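How to plan a family reunion when everyone lives somewhere else

8/5/20
14 comments | Share | Pin it

Quick one today, got a full inbox of people asking how we do the Berisha weekend. So. Writing it down fast before the kids wake up.

We do it every other year. Cousins from Pratby, my aunt's whole crew from Flurdale, plus whoever married in lately. This is what works for us.

Step 1. Pick the date first. Before the place, before the food, before anything. Send 2 weekends, only two, and let people vote. I gave everybody five choices once and it dragged on for months. Majority wins, and you tell the rest you love them and will see them next time. July is ours, school's out and my uncle isn't on shifts.

Step 2. One person holds the list. Names, kids' ages, allergies, who's driving, who needs picking up. I use a plain spreadsheet. My mom uses the back of a calendar, also fine. Just ONE list. Two lists and someone's baby doesnt have a crib.

Step 3. Talk money early. Ugly part. Our hall costs 600 for the weekend and food was 400 last time. Split by household, not by head, so the cousins with four kids aren't punished for it. Ask for it up front, give a deadline, remind once in the group chat and once in private. Anyone who's short that year, quietly skip them. Grandma Trajkovski always said you don't charge family at the door and I think she's right.

Step 4. Beds. Older people get real beds and a room near a bathroom. Parents with babies get a door that shuts. Teenagers get floor, they want floor anyway. Ask every household to bring their own bedding plus one extra blanket.

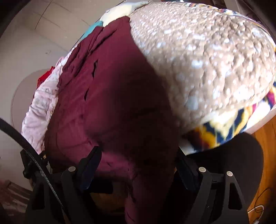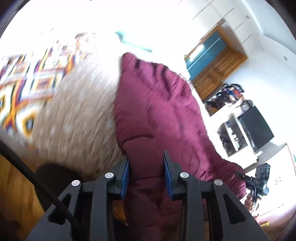
Put names on things. Masking tape and a marker, takes a minute. I still have a pillowcase from two reunions ago and no one will claim it.

Step 5. Food. Don't cook every meal! Saturday-night type dinner is the big one, everybody brings a dish, and you assign them or you'll get nine potato salads. Breakfast is cereal and fruit on the counter, help yourself. Lunch is sandwiches. Leave one meal for takeout so the same three women aren't in the kitchen all weekend. (You know who they are in your family. Make the boys wash up.)

Step 6. One planned thing a day, tops. We walk to Tultum in the morning, slow ones in front so they dont get left. After that people can nap, argue, play cards. The good bits happen then - my cousin told us she was expecting over a jigsaw.

Step 7. Get the old stories down. Phone on the table, hit record, ask your great aunt who taught her to dance or what her first job was. Then be quiet. Label the recording the same day, and send it to a least one other person so it isn't stuck on your phone.

Step 8. Group photo BEFORE dinner. After dinner half are asleep and the rest have sauce on them.

Last thing, cleanup. Hand out jobs the night before, on paper, stuck to the fridge. Leave a box by the door for lost stuff and have people look in it on the way out.

Ok they're up. Ask me anything below, I'll get to it tonight.

Mateja Berisha

Share this post | 14 comments

We use cookies to make this site work better. By continuing to browse you accept our use of cookies. OK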